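Group Project Report: Lost Tracking During Blind Operation with Hand-Held Grippers

Leonidas Kontogiannis, Hema Sundaram, Balakrishnan Arumugam, Dinesh Pai
Project supervisor: Sharada Iyengar

1. Background

Our group joined the Kartha project in its second term. The project records people doing household jobs with a pair of hand-held grippers, and the recordings are used to train a two-armed robot. Our part was window blinds. The operator takes the beaded cord in one gripper, steadies or pulls with the other, and moves the blind up or down. Each attempt is saved as one episode, with video from the cameras and a position track for each gripper.

We were asked to deliver a clean set of blind episodes by the end of May. We delivered it late and smaller than planned. This report covers why.

2. Setup

The grippers were the Flanden type that the project already had. For the head camera view we fitted printed marker cubes, so that the position of each gripper could be worked out from the video. The tracking software was Jeltham, with the settings left over from the previous group. We did not change those settings before starting, and we should have at least read them.

The building was still being fitted out when we worked there. Sanitary ware was standing on the bare concrete, and we had to agree on a walking path before each session so that the operator could look at the blind and not at their feet.

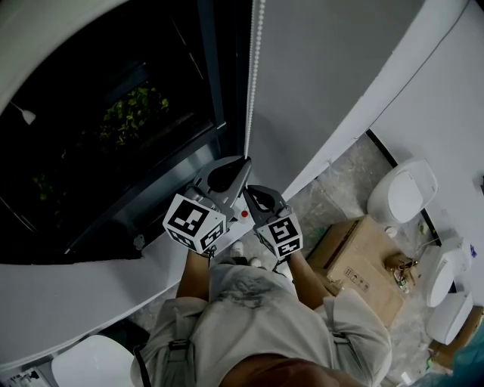
The cord is a hard target. It is thin and it swings when touched. The operator also has to bring the gripper in close to the window, and with dark glass behind the cord the exposure of the camera shifts from one moment to the next. We knew about the swinging from practice runs. We had not thought about the exposure.

3. What went wrong

The fault showed up on a Wednesday, when Hema replayed a batch in the viewer. In episode 17 the left gripper followed the cord downward, stopped, and then jumped sideways through the wall. It stayed there until the end of the episode. The video was normal. Only the track was wrong.

We first assumed one bad file. Dinesh then wrote a short script that flagged any episode where a gripper moved further between two frames than a person's arm could move it. Out of 3,894 episodes recorded up to that point, the script flagged 1,000. We checked the script twice because the number looked too round, but it held.

The flagged episodes had one thing in common. The jump came at the point where the operator closed the jaws on the cord and turned the wrist to pull. In that position the operator's own forearm or the other gripper covered the large marker face, and the software was left with a small face seen at a steep angle. A small face at a steep angle can be read in two ways, and the software sometimes picked the wrong one.

That alone would have cost us a few frames each time. The bigger problem was in the settings. When tracking is lost, Jeltham can either mark the frames as missing or hold the last known position and carry on. The previous group had chosen to hold. If the last position before the loss was a wrong one, the wrong position was held, and nothing in the log said so. The status light on the recording screen stayed green the whole time.

4. Why it matters for safety

A robot trained or replayed from such a track would be told to move its arm sideways at high speed while its jaws were closed on a cord. Balakrishnan tried one flagged episode in simulation. The arm hit its joint limit and the simulated cord mount failed. No flagged episode was ever sent to the real arm, but there was no check in place that would have stopped it. We reported this to Dr. Iyengar the same afternoon and recording was paused.

5. Finding the cause

We repeated the task slowly, with one person operating and one reading the log aloud. We used the gripper cameras for this, because they show the jaws and the cord up close and do not depend on the markers.

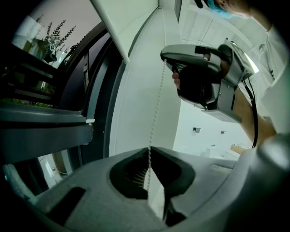
Figure 2. Gripper camera view with the bead chain between the fingertip pads. The second gripper is at the right.

Leonidas matched the log to the gripper video for 27 flagged episodes. In 24 of them the track was lost within a second of the jaws closing. In the other three the head camera had turned away from the window, which is a separate issue and is not solved.

6. Changes made

The hold setting was switched off, so lost frames are now marked as missing. Dinesh's script runs after every episode and refuses to save a track with a jump in it. The cubes were refitted at a new angle so that a large face stays in view during the pull. We also ordered a Faltton speed limiter for the real arm — it had not arrived by the time of writing.

After these changes we recorded again for two days. The script still rejected some episodes, mostly when the operator stood too near the wall. Standing half a step back helped, but two of us found the reach uncomfortable.

7. Remaining work

The flagged episodes have been moved to a separate folder and should not be used. The next group may be able to recover part of them from the gripper video. The settings file now has a comment on each line and the name of the person who last changed it.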